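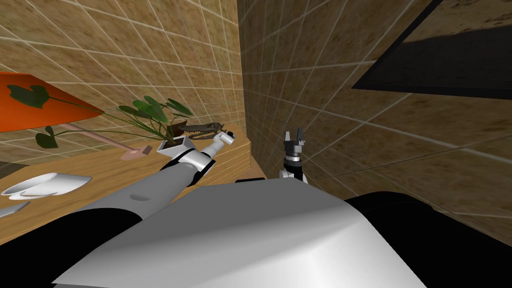 September
By Nuala Daly, Clundis

Search news Go

We've got a result we're rather pleased with, and I get to be the one to tell you about it! Our Brodosura project teaches two-armed robots to work on untidy tables, and it does all its practice in simulation. Plants, cups on their sides, cutlery wherever it fell – the software shuffles the lot and the arms have another go.
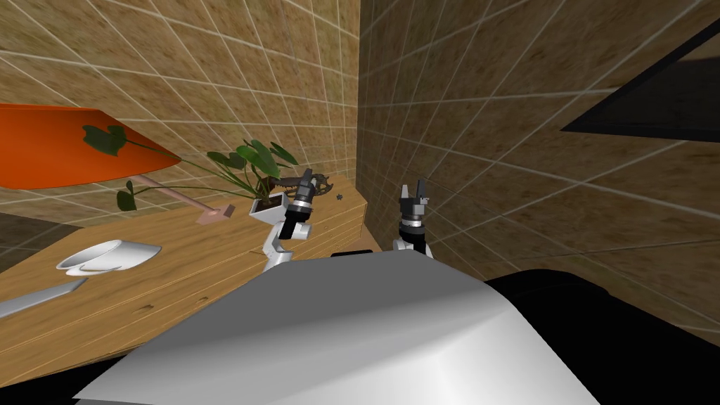

Ivan Shevchuk and Esther Kariuki built the method, which lets the robot plan both arms together (the old one planned left, then right, and got in its own way a lot). They ran it on 574 simulated tables, 200 of them with layouts it had never met in training. On those 200 it bumped something it shouldn't have 56 times. Our previous version managed nearly double that, so you can imagine the cheering.

Jeptoo Kombo is now writing up the failures, mostly leafy ones, and I'm told the code will follow the paper. If you'd like a chat with the team, drop me a line at the Clundis press desk.

Last updated: September, 5 pm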